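Magazine > Features > Robots at Work

The Lid That Wouldn't Let Go
22 October 2018 | By the features desk

I went to Ladach to watch a pair of robot arms pack pencil boxes, and I came home with a story about a pinch hazard. The team at Flilar has been teaching its arms to handle desk stuff – scissors, pencils, little wrapped things – using a pink plastic box with a hinged lid.
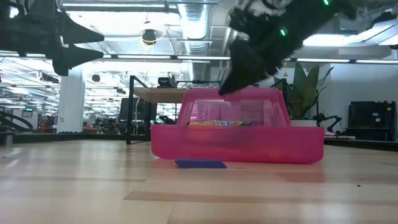
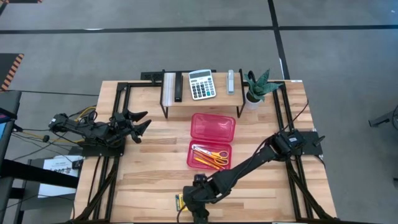
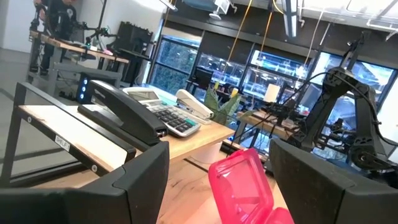 What went wrong in July

One arm pressed down on the lid and didn't stop. The software was waiting for a signal that said "closed," the signal never came, and the gripper kept pushing for almost 20 seconds until the hinge snapped and a piece flew off the table. It was run 1195, and everybody in the lab can tell you that number without looking it up. Someone had been leaning in five minutes earlier!

The cause was so dull I laughed. An update had wiped out the force limit on one arm (just the one!) and the startup check only looked at the other. Now both get checked, any push that lasts too long cuts the power, and you don't reach in while the arms are live. They've done 700 runs since then and haven't cracked another box.

Comments

espinoza_fan: We had the same thing at Mestiver with a drawer. Check your limits after EVERY update, folks.

tinkerdad: Did they ever find the missing piece of hinge?

pls_unplug: Five minutes is way too close for me.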